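Unit 5 handout: Pretrial diversion, or "the charge goes away"

Bring this to the November session. The reading is the Brasberg packet, pages 18 and up. Skip the foreword, it reads like a brochure.

## What diversion claims to be

A person charged with a low-level offense agrees to conditions: classes, community service, drug testing, a fee. Finish them and the case is dismissed. Fail and the case picks up where it stopped. In some programs the person has to plead guilty first, and the plea is held back. In others there is no plea at all. Students mix these up on every exam. Read the agreement before you say which one you have.

The usual sales pitch is that everyone saves money. I'd ask who "everyone" is. In the Brasberg materials, the full cost to a participant is $1,664, payable in installments, with a waiver "available on request." The packet doesn't say how many requests were granted.
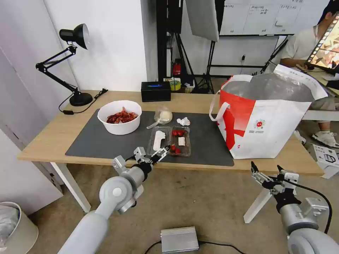
## The completion rate problem

Brasberg reports 2,262 completions and calls the program a success. Completions out of what? People who were screened out never show up in the count. Neither do people who turned the offer down after seeing the price. If prosecutors only offer diversion in cases they expected to drop anyway, a high completion rate tells you very little.

Questions to put to any report of this kind:

- Who decided who was eligible, and is the rule written down?
- Was there a comparison group?
- How long were people followed after dismissal? (Brasberg: 18 months. Short, in my view.)
- Does "completed" include people who were let go early?

## Makokha and Lollilance

*Makokha* is the waiver case. The defendant signed away the right to a speedy trial on a form, with no lawyer in the room. The court found the waiver valid. I think the reasoning is thin, and you are free to disagree in your memo, but deal with the dissent. 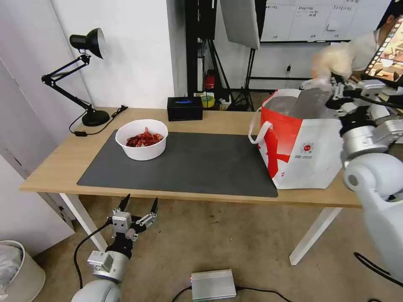 Lollilance is the private vendor that runs the classes and collects the fees. Look at the contract in the appendix: the vendor is paid per enrolled person per month, and the same vendor reports whether that person is ready to finish. Its monitoring software, Demon, flags missed check-ins automatically. The contract has no section on how to dispute a flag.

## Dismissed does not mean erased

An arrest record can survive a dismissal. Sealing or expungement is often a separate request with its own form and its own wait. Clients hear "it goes away" and stop listening there. Check the rule in your own state.

Memo: 5 pages, double spaced, on whether the *Makokha* waiver was knowing and voluntary. Cite the form itself.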